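Sosent Stake Tracker
Shareholding alerts for listed companies

Sosent Stake Tracker follows changes in who owns shares in listed retail and consumer companies. When a holder files a new position, the alert reaches your inbox within 15 minutes.

Each plan includes:
Watchlists for up to 100 companies
2 user logins
Holder history, with buy and sell dates
Export to spreadsheet

The Cetus add-on covers 800 more companies, including smaller markets. It is billed yearly -- monthly billing ended in July.

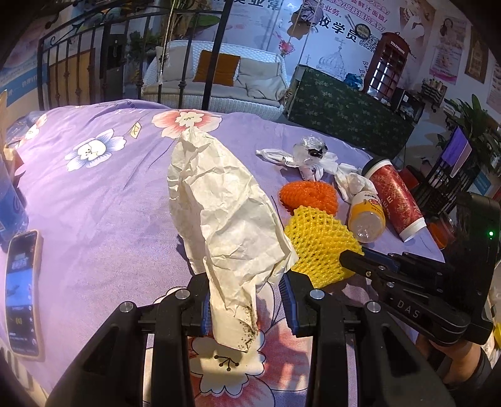 Crumpled paper on a floral bedspread

Alerts are for information only and are not investment advice.

Page updated Nov 4, 2023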